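2023-07-05, paint bench

Continued with the white test boards for the Prastness job. Mbali asked me to write down everything this time, also the parts that went wrong, so the entry is longer than usual.

Primer is the Nalent water-based, same can as for the first set. I stirred it by hand for 5 minutes and strained it through the fine mesh. The old mesh had a hole near the rim, I threw it away. Please do not take the one from the bottom drawer, it is for varnish.

Board A: one coat with the foam roller, no thinning. Covers well, but the orange peel is visible when I look against the window. Sanding took it down, then at one corner I went through to the bare material. Must be redone.

Board B: thinned with 8 percent water. Flows much better. I waited too short before the second coat and the roller pulled up the first one in two places. My mistake, the label says four hours and I gave it a bit more than two. Filled, sanded, start again tomorrow.

Board C: thinned the same as B, full waiting time, topcoat in matte white with the Gauthier roller. This is the best surface we have got until now. The sheen is even from edge to edge and I can not find lap marks.

The remaining problem is dust. When I wipe with my palm I feel small points, and they are in the paint, not on it. Savvas Karagiannis says it comes from the ceiling fan, Mbali thinks it is the sleeves of our own coats. I switched off the fan before the topcoat on C and there are still specks, so the fan is at least not the whole story. I did wear the blue coat, the one with lint.

Weight check for the coverage sheet: can and roller tray together 1,083 g before the topcoat on C. I forgot to weigh after, because the phone rang – so this number is of no use alone. I leave it here anyway.

Test pieces from last November: took them out of the cupboard to compare the color. They went slightly yellow, more on the side that was facing the door. Mbali Radebe wants to know if this is the binder or the primer under it. We can not say from these pieces, nobody wrote on the back which primer was used. From now on pencil on the back of every board, before painting.

Cleaning: the Voder brush cleaner leaves a soapy film if it is not rinsed two times.

To do
– redo A from bare
– second coat on B, wait the full time
– order tack cloths, we have one left
– wipe the bench with a damp cloth the evening before, not in the morning
– ask Savvas if we can have shelf 17 for drying, the door closes there

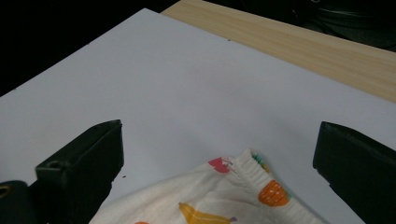 White board, matte. One dark speck near the upper edge.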